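5/9/22

KILLARD – Members of the Urna shared workshop have their bin-picking arm moving under its own program, the group said in its monthly notice. The build has taken 19 months and uses a secondhand arm fitted with a multi-fingered metal gripper.

The arm reaches into a large metal bin and is meant to lift out mixed household items, including pouches and soft toys.
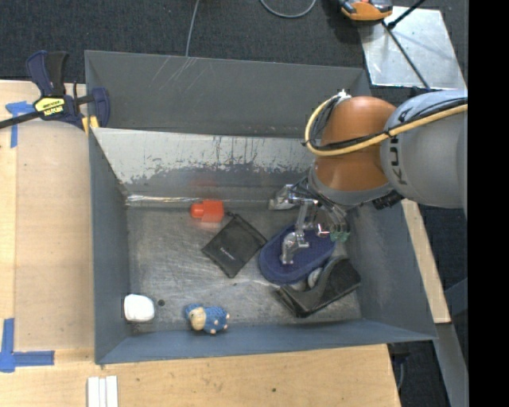 Work on the control software, named Nuludora, continues. The workshop plans an open evening in December, with space for 23 visitors.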